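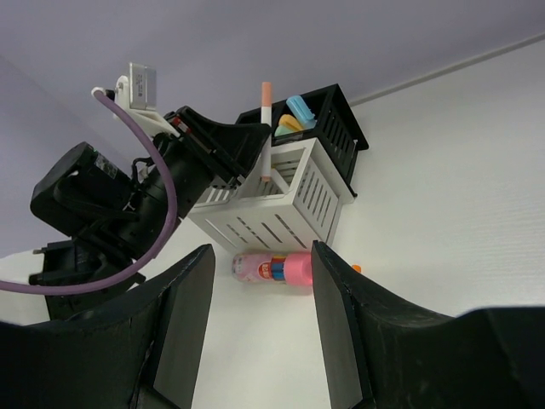 A white slotted basket and a black one, the latter holding blue, yellow and green sponge-like items, with a pink spray can or bottle on the surface nearby.

Home | News | Local Business | Housing | Sports | Contact

Pamonville supplier to sell slotted storage baskets singly

By Carmela Grasso
Jan 17, 2023

14 shares | 3 comments

Household goods supplier Dengate will begin selling its slotted plastic storage baskets one at a time this month, ending a policy under which the line was sold only in boxed sets of four. The change applies to the Pamonville store and to mail orders.

The baskets are intended for small items kept under sinks, on bathroom shelves and in utility closets: sponges, cloths, spray cans, refill bottles and similar goods. They come in black and white. Both colors will be sold singly at the same price, and sets will stay on sale until current stock runs out.

Aldo Pace, who manages the Pamonville store, said the boxed set had been a poor match for the way the baskets were used. Customers often wanted one or two for a particular shelf and left without buying. Others bought a set, then came back asking to return part of it, which the store could not accept under its terms.

"The box was set up for shipping," Pace said. "It saved us handling at the warehouse. At the counter it made extra work, and the returns desk was dealing with split sets every week."

Dengate reviewed the line in June after a rise in partial return requests. The review covered 38 households in the Pamonville area, each of which was given one boxed set and asked to record where the baskets ended up. In 20 of those households, at least one basket was still in its wrapping when the trial closed. Under the kitchen sink was the most common location for the ones in use, followed by the bathroom.

The report also looked at how the contents were sorted. Households that gave each basket a single type of item tended to keep the arrangement for the length of the trial. Where baskets were mixed – sponges with aerosols, for example – items were more often left on the counter or the shelf beside them. Dengate has not published the full results, but a summary is available at the store.

Graziella Fontana, who compiled the report, said users also raised the matter of color. Several put cleaning supplies in black baskets and personal care products in white ones, although no instructions had been given on the point. The printed leaflet supplied with single baskets will now suggest this as one way of keeping the two groups apart.

The leaflet gives basic guidance on storage as well. Sponges should be squeezed out before they go back in the basket and should not be packed tightly, so that air can pass through the side slots. Tall items should be placed toward the middle to limit tipping. Spray cans should be kept away from heaters and stove tops, with the cap on, and the storage directions on the can should be followed in every case. The baskets are not sealed and will not hold back leaks. A tray or liner is advised on wood shelves.

Single baskets will carry a paper band in place of the box. The band lists outer dimensions and the recommended shelf depth, two details that were missing from the older packaging. Carter Nguyen, who handles purchasing for Dengate, said the band was cheaper to print but that single units took longer to count into stock. The store has moved the line to a lower rack near the entrance to make restocking easier.

Pristel, a competing chain with a branch on the same road, already sells its own baskets individually. A branch employee said no changes to its range were planned.

Nguyen said Dengate was also looking at a lid for the baskets, to be made by its existing supplier, Bellini. A sample lid has been tested in the store room and sent back for changes to the clip. No release date has been set, and the lid would be sold separately.

Unopened boxed sets can be returned for a full refund within 16 days of purchase, with a receipt. Opened sets remain excluded. Customers who bought a set before the change will not be able to exchange it for single baskets.

Share this story | Print | Comments (3)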